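FAMILY & HOME | Slow Living

The toy library that opens in the evening

By Younes Mansour

When my daughter was two, we lived in an apartment where the kitchen, the sleeping room and the playing room were the same room. Each birthday brought more toys, and each toy had a life of maybe three weeks before it went under the sofa. I come from a family where we had one ball and many cousins, so this abundance made me a little nervous. I didn't know then that one could borrow a toy the same way one borrows a book.

The toy library called Saludo is in a former shoe repair shop, and it opens from five in the evening, at the hour when small children are tired and parents are more tired. Virgilio Javier, who started it, chose this hour on purpose. He worked many years in a bakery and could never visit anything that opened in the morning.

"People told me it's a terrible hour," he says. "But it's the hour when you need something new on the floor while you cook the rice."

The system is simple. A family pays 10 dollars in a month and takes home what fits in one cloth bag. There is no fine for a late return. If a piece is lost, you write it on the card, and the next family knows it before they open the box. I read some of these cards while I waited, and they are a pleasure. One says, "The giraffe is at my mother's house, she will not give it back."

What surprised me was the colour of the place, or the lack of a rule about it. I had expected only pale wood and grey felt, as in the catalogues. But Virgilio has no quarrel with bright plastic. A child, he told me, looks first for the thing that is easy to hold and easy to name. Red is a good word. So is star.
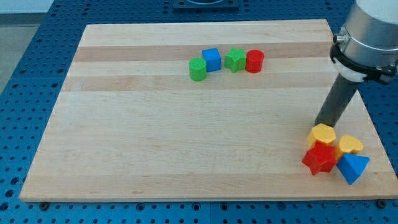 Cylinders, a cube and a star: plain shapes in three colours.

He keeps the blocks on the lowest shelf, and they go out more often than anything with a battery. The library has 890 items in its catalogue, which he writes by hand in a green ledger and afterwards types in a program named Praltisico that his nephew made for him. The program is slow and sometimes calls a puzzle a vehicle. He has become fond of it.

The borrowing changes the behaviour at home also, although not always in the direction one hopes. My daughter cried very hard for the first thing we returned, a farm with a missing gate. I had prepared a speech about sharing, and I forgot all of it on the stairs. The second time she cried less. By January she was packing the bag herself, with great seriousness, and she would say goodbye to each object by its name.

Other parents told me different stories. One father borrows only games for himself and his wife. A grandmother from the Astora buildings takes the same wooden train every month, and returns it on the last possible evening, and takes it again. Virgilio offered to sell it to her. She refused — she likes the walk.

I asked him about cleaning, as every parent does. There is a sink at the back, a line with pegs, and a rule that the bag must be washed by the family and the toys by the library. Soft animals are accepted only if they survive the machine. He showed me a rabbit which did not survive very well, and which is therefore the most requested animal in the shop.

Money is the harder subject. The rent is paid partly by the fees and partly by Zakar, the café next door, which sends over its customers and its old chairs. Last winter the heating stopped and the library lent its toys through the café window for a full week. Virgilio would like a second room, with a low table, where a child can try a puzzle before taking it. For the moment they try it on the floor, between the coats.

We have moved since then, and my daughter has her own room with a door. She is now too old for the lowest shelf, but we still go. Last time she chose a box of magnets for herself, and then she went back and took a rattle for the neighbour's baby. I signed the card for both.

Also in Family & Home
Soup for people who come home late
How we share one bicycle between four
My mother's button tin
A balcony garden that faces the wrong way
Learning to mend a zipper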